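Wurnero Stackable Tote, Gray, Open Top: Long-Term Review
Storage and Handling / Bins and Totes
Reviewed by Nouhaila Ragab
January 2026

Summary rating: 4 out of 5

The Wurnero is an open-top plastic tote sold for small-parts storage, order picking and general shop use. I bought a set with my own money to replace a mix of cardboard cartons and older Fakilside totes that had started to split at the corners. The set has been in daily service in a parts room that holds mostly fasteners, pipe fittings, cable glands and boxed spares. This review covers fit, stiffness, stacking, cleaning and labels. I did not test the lid, which is sold separately and was out of stock when I ordered.

Construction

The tote is molded in one piece. The walls taper inward toward the floor so that empty units nest. The rim is folded over and ribbed on the underside, and the ribs are close enough together that the rim does not flex when the tote is lifted by one end. Mold lines are clean. One unit in my set had a burr along the inside of a handle opening, and I took it off with a deburring knife.

Wall thickness is even on the long sides and slightly thinner at the ends. The floor has a shallow crosshatch of ribs on the outside and is smooth on the inside. Smooth is the right choice for small parts. With the Fakilside totes, washers settled into the floor pattern and had to be picked out by fingernail.

Wall angle and reach

Wall angle gets little attention in product listings and has a large effect on how a bin works. Steep walls give more volume for the same footprint. Sloping walls give up volume, but parts slide toward the floor and the hand has room to get in at the corners. The same trade applies whether the picking is done by hand or by machine.
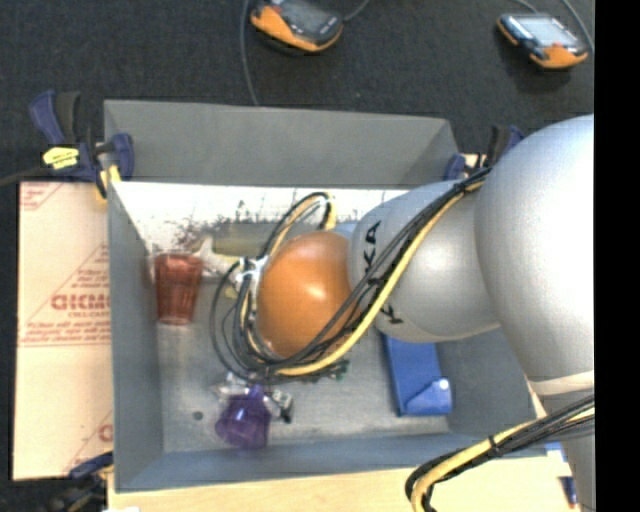
Gray bin with sloping walls, arm reaching in from the right.

The Wurnero sits toward the steep end. With the tote full this makes no difference. When it is down to the last layer, parts collect in the corners and the knuckles touch the wall before the fingertips touch the part. Li-hua Chuang, who does most of the picking in our room, prefers the Sezer shallow tray for anything smaller than a thumbnail, and I agree with her. For boxed spares and fittings the Wurnero is easier to live with, because cartons stand upright against the wall and stay there.

Load and stiffness

I loaded one tote with 76 pounds of mixed steel fittings and left it on a wire shelf for the month. The floor bowed downward between the shelf wires. On removal it returned most of the way to flat. A slight set remains, visible with a straightedge, and the tote no longer sits dead level on a bench. It does not rock enough to matter.

The same load on a solid shelf produced no measurable bow. Anyone with wire shelving should put down a liner or keep the heavy stock elsewhere.

Carrying is another matter. The handle openings are wide enough for a gloved hand, but the lower edge of each opening is narrow and digs in with a heavy load. A molded grip would fix this. The Wudmont tote has one, at a higher price and with a smaller opening.

Stacking

Full totes stack on the rim, rotated end for end. The orientation is marked by a small arrow molded into each short side, and the arrow is the same color as the tote and hard to see in poor light. I went over each one with a paint marker.

Stacked correctly, they are secure. Stacked without rotating, the upper tote drops into the lower one and rests on the contents. This happened twice in the first week, once onto a layer of boxed gauges. There was no damage to the gauges. The cartons were crushed.

Nested empties come apart without sticking, including after a night in an unheated room. The Fakilside totes needed two people and a rubber mallet in the same conditions.

Cleaning

Light oil wipes off with a rag and dish soap. Cutting oil left overnight causes a faint yellow stain that soap does not remove. Isopropyl alcohol took off some of it. Adhesive residue from carton tape came up with a plastic scraper. The inside corners are radiused, so swarf brushes out easily.

Scuffing shows on the floor after a few weeks of steel parts. It is cosmetic.

Labels

Each short side has a recessed panel for an adhesive label. The panel is textured, which is a mistake. Standard paper labels lift at the edges within days. Over 300 labels went through our printer before I gave up on paper and changed to a vinyl stock with a stronger adhesive. Those have held. There is also a slot for a card insert, but the cards slide out when the tote is tipped, and I have stopped using it.

Bar codes scan without trouble through the vinyl. The panel is flat enough that the scanner reads it at an angle.

Compared with the others

Sezer shallow tray: better for small hardware, poor for anything tall. Does not nest.

Wudmont tote: better handles, stiffer floor, less volume. Worth the extra cost if the totes are carried all day.

Fakilside: cheaper. I would not buy it again.

Good
Stiff rim
Smooth inner floor
Nests and separates cleanly
Brushes out easily

Less good
Floor bows on wire shelving
Handle edge uncomfortable under load
Stacking arrow hard to see
Textured label panel

I have ordered a second set for the fittings aisle. The small hardware is moving to Sezer trays, and I will add notes on the Wurnero lid when the supplier has it in stock.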